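People > History > Interviews

Research Teaching People Events Contact

The clerks who kept the consulate running: talking with Blažena Charvát

Last updated: March

I had set aside an hour for Blažena Charvát and we were still going when somebody came to lock up the corridor. She teaches modern diplomatic history at Pulinley, and her new book is about the consulate at Kakia, a small trading port where half a dozen governments once kept an office and where, if you believe the older histories, nothing much ever happened.

"That was the line in every footnote," she says. "'A quiet post.' And I thought, well, quiet for whom? The consul went up into the hills for the hot months. Somebody was still opening the mail."

The somebody is what the book is about. Over the life of the consulate, 27 people worked there as clerks, translators or copyists, nearly all of them hired locally, and until Charvát started looking only two had ever been named in print. She can now put a name to every one of them, and for a good many she has a street, a family and a handwriting too. The handwriting matters more than I expected! She talks about it the way other people talk about voices.

"You learn them. There's one man who crosses his sevens with a tiny hook, and after a year I could spot him from the other side of the table. So when a report is signed by the consul but the draft is all little hooks, you start to ask who really wrote it."

She came to the subject sideways. Her doctoral work was on trade treaties, and she had gone to look at the Kakia papers for a single chapter on sugar duties. The chapter got written, but she kept going back. The papers had been stored by subject in the consul's day and then rearranged by date some decades later, which means a complaint about harbor fees can turn up next to a dinner invitation and a bill for lamp oil. Most researchers find this maddening. Charvát loves it.

"I'd never have ordered a file on lamp oil. Why would I? But the lamp oil bill has a note on the back telling one clerk that another one is sick, and can he take over the letters to the harbor office. Suddenly I know who was writing to the harbor office that spring." 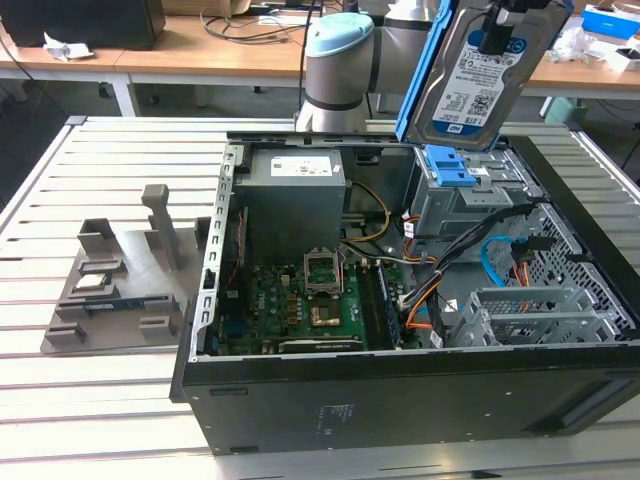 How did the clerks get their jobs in the first place?

Mostly through family or through a school. Charvát found that the mission school up the coast at Sinaga sent boys to the consulate for years on the word of one headmaster, and that once a clerk was settled he would bring in a brother or a nephew. There was no exam and no advertisement. A new copyist sat beside an older one for 13 weeks without pay, and if his copies were clean at the end of it he got a stool of his own and a line in the salary book.

She is quick to say that it was no gentle place to work. Pay was late, the consul's temper was well known along the waterfront, and a clerk could be let go for a blot. But she is just as quick to say how much they got done. They settled quarrels over cargo before anyone senior heard of them. They translated in four directions at once. They knew which captains paid and which ones promised.

"People want them to be either victims or secret masters of the whole thing," she says. "I wanted to let them be good at their jobs. Some of them were wonderful at their jobs. One of them was terrible, and I'm very fond of him."

The terrible one gets most of chapter four, and it is the funniest stretch of academic history I have read in a long time. He mixed up two ships with similar names, sent a crate of official seals to the wrong one, and then spent seven months writing more and more imaginative letters about where they might be. Charvát has the full run of these letters. She reads bits of them to her first-year students (they beg for the next one) and then asks them to work out what he was afraid of.

Her own favorite source is something else again, a set of household account books known as the Sesis ledgers, after the street where the family lived. They came to her through Sutrisno Ngau, whose great-grandfather had been head clerk. He had read an article of hers and wrote to say that one of her dates was wrong.

"And he was right," she says, delighted. "He was completely right, and he could prove it, and the proof was in a book in his mother's cupboard. I was on the phone to him within the hour."
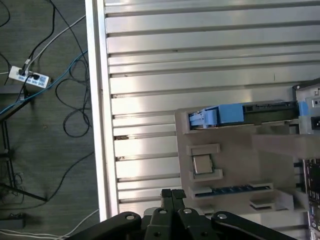 The ledgers are mostly rice, cloth and school fees, but the head clerk also used the back pages to keep a private record of what he was doing at work, and when you lay those pages beside the official files the two fit together beautifully. Where the consul writes that a dispute "was resolved," the ledger says who went to whose house, who was offered tea, and how long it all took.

Sutrisno's cousin Sekar Ngau then joined in and did the bulk of the transcription, as she reads the older spelling far more easily than Charvát does. The two of them argued happily over abbreviations for most of a year. One small squiggle, which Charvát had taken for a unit of weight, was finally shown to be the head clerk's shorthand for his wife's sister. That changed the meaning of quite a few entries.

"I had this woman down as eleven sacks of something," Charvát says. "I did apologize to the family."

I asked whether working with relatives made her more careful about what she wrote. She thought about that for a while. She told the Ngaus at the start that she would show them everything and change anything that was wrong, but that she wouldn't leave things out just for being awkward. There was one awkward thing, a loan that was never paid back, and it is in the book. Sekar wrote the endnote on it.

Charvát is generous about colleagues as well. Haziq Kwok, who works on port cities, read every draft and talked her out of an opening chapter on treaty law. She had been proud of that chapter. "He said, 'Blažena, start with the lamp oil.' I sulked for a week, and then I started with the lamp oil." 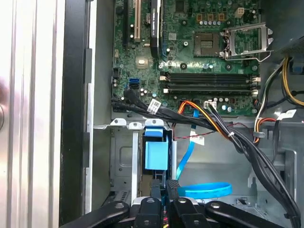

It was Kwok, too, who pushed her to look at what happened to the clerks after the consulate closed, and the last third of the book follows them out of the building. A few went into shipping offices. One opened a school. Another wrote letters for people who couldn't write their own, at a table near the market, and charged by the page, with love letters costing extra. She had expected this part to be sad and was surprised by how lively it became once the people in it had left the consul behind.

Some of the trail is now being taken up by Intan Mangundap, a doctoral student at Pulinley who is tracing the Sinaga school's pupils and has already found several who went to other consulates along the coast. If she is right, the Kakia clerks had friends and classmates in offices that were supposed to be rivals, and they wrote to each other all the time. Charvát can hardly sit still when she talks about it. She has told Mangundap she may have any note, photocopy or half-baked idea she wants.

"It should be her book, that one. I just want to read it early."

As for her own next project, she says it will be small, maybe a long article on the harbor office, where there was another set of clerks answering all those letters. She has seen a few pages so far. One of the hands, she tells me, is a complete mess, and she has already started to recognize it.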